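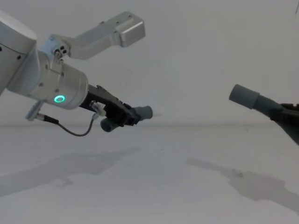
Two robot arms over a pale tabletop, one with a small teal-green light glowing at its wrist.

Taltley library to open seven days a week

2023-12-17

Wonderful news for readers in Taltley: the town library will open every day of the week from March, Sundays included!

The longer hours follow a survey over the autumn which drew 453 replies, with Sunday opening the clear favourite. Members borrowed 2,628 books in November alone, the best month since the move to Rirkance Road, and the children's shelves were the busiest of the lot (picture books especially).

Sunday hours will be 11am to 4pm. The reading room upstairs will be open too, along with the map drawers and the local newspapers, and the Annamalai tea counter has agreed to keep its urn going all afternoon. Cheese scones have been promised.

There is more to look forward to. A new Sunday story hour starts in the first week, with 20 places for under-sevens, and the Jistia book group is moving over from its Thursday slot so that people who work late can finally join in. They are starting with a ghost story, which sounds great fun.

The library has also bought 265 large print titles, mostly crime and family sagas, and these can be reserved at the front desk now. Story hour places can be booked there too, or by phone during opening hours.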